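August
By the Gosselin bench desk

I've had the Pivel wrist kit from Neltside bolted to our arm for most of the summer, and I keep finding excuses to run it. It's a two-finger gripper with a small camera sitting right behind the fingers, plus the software that records everything the camera sees while you guide the arm through a task. You do the job a few times by hand, it saves the runs, and you train on them later.

Setup took me one evening. The mounting plate has 4 screws, the cable is long enough to reach the elbow without pulling (my old Kivside kit never managed that), and the recorder found the camera on the first try. I did have to redo the calibration after I tightened the plate, so tighten it first!

Most of my testing has been plain tabletop stuff: bowls, fruit, trays, baskets. I love how close the view gets. You can tell where the fingertips are against a rim, and that makes lining up a grasp so much easier than squinting at a side camera on a tripod.
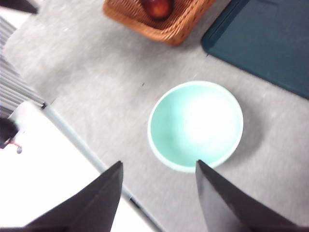 Wrist view with the fingers at the mint-green bowl, basket and teal tray behind.

Glare is the weak spot. Shiny dishes under ceiling lights blow out to plain white on the inside, and the exposure setting has only two positions, neither of them great. Fast moves smear a bit too. I slowed the arm down and my runs got cleaner right away, so try that before you start blaming the lens.

The fingers themselves are terrific. They narrow down toward the tips, they get under thin edges, and after 1,881 recorded runs mine have a little scuffing and nothing worse. Swapping a pair takes 2 minutes with the hex key in the box.

The manual is thin, and the chapter on exporting runs stops halfway through the folder settings. I worked it out by poking around. Storage is the other thing to plan for - my first 1,000 runs filled the drive I'd set aside, and I had to go buy a bigger one.

I'd buy the kit again tomorrow. Next up is the soft finger set, if Neltside ever gets it back in stock.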